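Matoušek is a private investment firm based in Granadside. It was founded in 2000 by Nusrat Awan and buys minority stakes in small manufacturers. 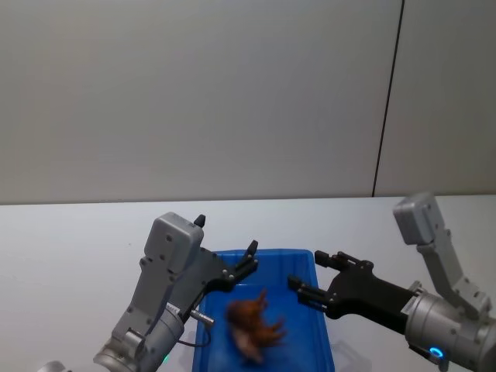 The firm's first holding was Jirkero, a maker of storage goods and toys. Its range covers household and workshop lines – among them shallow trays in blue plastic with rounded corners and a raised rim – and it employs 187 people.

In January the firm added a second holding, Fimitico, a packaging supplier whose oldest mill dates from 1816.
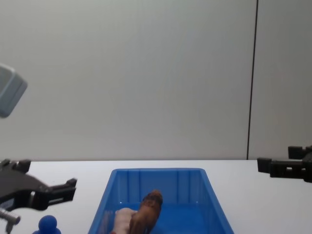

Two toy figures in a blue plastic bin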